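Care of Timber Furniture in the Dining Room
Taltesura Hospitality Certificate, Unit 8
Handout prepared by Domnica Grecu

Please read these notes before the practical session in October. Bring your own cotton cloths, and wear shoes that cover the toes. The reading from the workbook is pages 15 to 17.

What we covered last time

We spoke about glass and stone surfaces, and why acid cleaners must stay away from marble. Several of you asked me if vinegar is safe on timber. My answer is still no for daily use. On a good hard varnish one weak wipe will probably make no harm, but on oiled or waxed timber the vinegar takes the shine away, and then you have a dull place which is more work than the first mark was.

1. Timber moves

Timber is never completely still. It takes up moisture from the air and gives it back, and when it does so it becomes a little wider or a little narrower across the grain. Along the grain it hardly changes. This is the reason why a tabletop should be fixed to its frame in a way which allows some movement. If a top is screwed down tightly on all sides, it can split in a dry winter when the heating is on all day.

In a dining room you meet this problem mostly near windows, heaters and the kitchen door. Do not put a table against a heater. If there is no other place for it, leave a gap and turn the table end for end each month, so that the same side is not always near the heat.

2. The finish is what you clean

When we say that we clean a table, we mean that we clean the finish. The three you will meet most often are varnish, oil and wax.

Varnish makes a film on top of the timber. It resists water well, but when it is scratched through, water can go under the film and lift it. Small repairs are difficult to hide.

Oil goes into the timber. It gives less protection against hot dishes and red wine, but you can repair one small area and not touch the rest.

Wax is the softest. It is pleasant to the hand and it marks easily. I do not recommend it for tables where food is served, only for sideboards and chair backs.

To find out which one you have, put a drop of clean water in a place that guests do not see and wait eight minutes. If the drop stays round and leaves nothing, it is probably varnish. If the timber under it becomes darker, it is oil or a finish which is worn out. Wax often leaves a pale spot. Write the result in the room book, together with the table number.

3. Plates, heat and rings

White rings come from moisture which is caught in the finish, and often there was heat too. The base of a plate which comes directly from the dishwasher is hot, and sometimes water stays in the foot of it. Dry the foot with a cloth before you set the table. It takes one second.

Black rings are another matter. They mean that water has gone into the timber itself, often together with iron, for example from a pot stand. You can't polish a black ring away. Report it to your supervisor and do not try bleach.
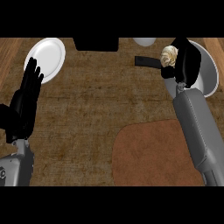 4. Daily routine

Remove crumbs first with a dry cloth or a soft brush. Crumbs of salt and sugar are hard, and if you go over them with a wet cloth you rub them into the finish like sand.

Wipe with a cloth that is damp only. Squeeze it until no more drops fall. Go with the grain, from one end to the other, and overlap each pass a little.

Dry at once with a second cloth. Do not leave the table to dry alone.

At the end of service lift the salt cellars, the menu holders and the flowers, and wipe under them. At the Orden dining room, where I worked before I began teaching, there was a long table with 41 small round marks from the same type of candle glass. Each evening the candles were put back and the wiping was left for the morning.

5. Reading the surface

Before any repair you must learn to tell the natural figure of the timber from damage. Begin from the side, with your eyes low and a lamp at the far end, because scratches and dents throw a small shadow and natural colour does not. Then stand up and look from above. A top such as the one shown after this section has fine grain lines running across, darker streaks and small spots like knots, and a beginner may want to sand all of it away. Follow one dark streak with your finger. If it runs with the grain and you feel no edge, treat it as natural until you have a reason to think otherwise.
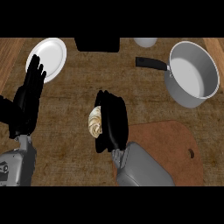
Colour differences need the same patience. Timber changes with light, some kinds becoming darker and others paler, and a table that always had a runner on it will show this when the runner is taken off. Pieces standing side by side can also differ from the beginning. The mottled brown top here is bordered by lighter wood at the upper left and the upper right, and with such neighbours you should judge the colour of each part by itself. Do not stain one to match the other without permission.

6. Small repairs on oiled timber

Test your oil first in a hidden place. In class we use Gateck, but any oil sold as suitable for dining tables will do if you follow the tin.

Rub lightly with fine paper, with the grain, and take off all the dust. Put on very little oil, wait 15 minutes and wipe away everything that stays on top. Leave the table out of service overnight. Oily cloths can catch fire by themselves, so lay them flat outside to dry, or put them in the metal bin with water.

For the practical

Work in pairs. Each pair will test one table, write down the finish and make one small repair. Xia will give out the lamps and the paper at the storeroom door. Bring your room book with the water test page already ruled.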